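Friday, August 2, 2024

Variable star night log + reduction notes. Troken dome, 11 inch. Seeing poor until midnight, then OK.

Started late. Dome shutter sticking again at the halfway point, ran it back twice and it went. Needs grease before October when we lose the evening to fog anyway.

Target list: the dwarf nova from the Holzer list, field 806, plus two comparison stars. Wanted a full run on the fade. Dornitz caught the rise on their side but clouded out, so the decline is ours or it's nothing.

Flats: took 12 at dusk, threw out the first three (saturated, my fault, forgot to drop the exposure). Darks from last month's library. Should really redo them, sensor is running warmer than it was.

Washed the dome blankets and the black cloth in town while the darks were stacking on the laptop.

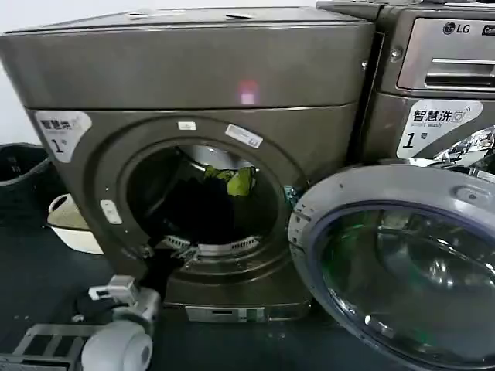
Dryer, door open, dark stuff still in the drum.

Back to it. Light curve, first pass: star is dropping faster than I expected, nearly a full magnitude over the run. Checked against comp A and comp B separately. A looks flat. B wobbles by a few hundredths, might be a real variable, might be the gradient on the left side of the chip. Do NOT use B for the final numbers untill somebody looks at it properly.

Humps in the curve, maybe superhumps, too early to say. Two and a half cycles at best. Period search gives a nice peak and an equally nice alias right next to it, so no period goes in the report. Need a second night, ideally a longer one, and Bretititz on the same field so we get the longitude gap filled.

Timing: laptop clock had drifted by almost two seconds before I synced. Noted in the headers for the early frames. Not a big deal for the fade, matters for the humps. Sync BEFORE opening the shutter, please, everyone.

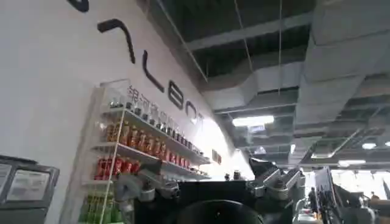
Finding chart for field 806 needs redoing. The old one is epoch 2000 with north pointing down and no scale bar, and I lost a good 20 minutes star-hopping with it in the wrong orientation. Also it's cluttered, faint field stars printed as fat as the bright ones. The Milky Way runs right through there, so speaking of which, a wall with what looks like 銀河 on it, small, just over the shelves of bottles. Silver river, our galaxy. Might borrow the characters for the chart header. New chart: north up, east left, comps labeled, B with a question mark.

To do
- grease shutter track
- new darks, at the temp we really run at
- send raw frames to Holzer, not just the curve
- ask Dornitz for their rise data, same filter?
- check B agianst the archive plates
- spare fuse for the mount, used the last one

Closed up when the dew got onto the corrector. Heater strap is on its lowest setting and roughly useless there, turn it up next time.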